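Thu 17 April

Cell two again. Third day this week I have driven out to Kaltunthorpe to hold a small flashlight between my teeth.

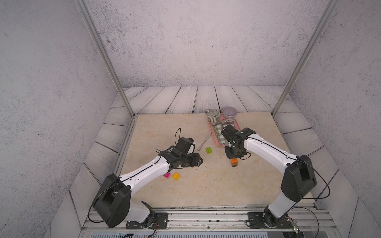
Morning: the right arm

I got in before the heating did. The complaint on the sheet was "right arm lazy," in those words, with no time and no signature. I have been called lazy myself in about that much detail, so I was inclined to be sympathetic.

Lazy turned out to mean that when you send both arms to the same mirrored pose, the right gripper arrives lower than the left. I measured it with the steel rule against the tray, and it was 3 millimeters low. I sent it home and back again, and it was 3 millimeters low again. A fault that repeats like that is a gift. Last July we had one that only showed up when the loading door was open, and I aged visibly.

Checked in the usual order, which is the order of how much I'd like it to be the answer:

Base plate bolts. All tight. I had really hoped for the bolts.
Rail. No movement when I leaned on it, and I leaned with some feeling.
Shoulder. No play that my hand could find with the power off.
Gripper bracket. One screw turned a quarter with hardly any persuasion, and the one beside it turned a bit more.

So, two loose screws at the wrist end. Took both out, cleaned the threads, a dab of the blue stuff on each, back in by hand and then with the little torque driver. The left gripper's screws were fine, but I did them as well, on the grounds that the left arm would only be on the sheet next week otherwise.

Ran the pose. Down to 1 millimeter. Better, but that is still a number.

Noon: offsets, and a sandwich

Ate in the van because the break room had a birthday in it. Read the Szekeres manual for the arm controller while I ate. It is 351 pages long and the part on joint offsets takes up less than one of them, most of which is a warning not to change the joint offsets.

Changed the joint offsets.

The routine is not difficult, only dull. Power down, put the arm in the zero jig, power up, store, take the jig off. Then you write the old values down on paper before you forget that you meant to write them down first. I have now done it in the wrong order twice in my career, and today was not the third time, so there's that. The shoulder was out by a hair and the elbow by slightly more than a hair. With the new values in, left and right arrived at the same height as near as the rule could tell me.

Afternoon: cables

While I was down there I went over the cables, which I should have done on Monday and had every intention of doing on Monday. The black one on the right shoulder swings out wide on its way down to the base. It wants to be wide, or it pulls when the arm reaches across, but I'd like it wide in the same place every time. Put in a new clip and left it a finger of slack. The thin wires down by the left base plate got a tie and a stern look. I did not touch the little circuit board beside the right base plate. It sits out there on the rail with nothing over it, and Liria have been promising me a cover for so long that I've begun to think of the cover as a kind of weather.

Then the soak test. I put everything back where the sheet wants it, bricks and spoon and mug and all, and set it going for 200 cycles. Laying that table takes me longer than laying the one at home. The checkered napkin had to be refolded because I'd folded it like a person and it is supposed to be folded like the drawing.

You can't leave during a soak test and you can't do anything useful either. I swept. I sorted the hex keys by size and found that we own a great many of one size and none of the one I use. I wrote "hex keys" on the back of my hand, which washed off before I got to the van.

It finished a little after five with no faults logged. Measured again at the end, same rule, same spot on the tray. No drop. Wiped the marble top, since I'd left a thumbprint of grease on it, wrote up the sheet, and signed it, in case anyone wants to learn how that's done.

Still to do: ask Clalleck for more of the clips, as I used the last one. Chase Liria about the cover. Look at the wrist screws again at the next service and see if they've stayed where I put them. Copy the new offsets from the sandwich wrapper into the proper book.

Home late. My jaw aches from the flashlight.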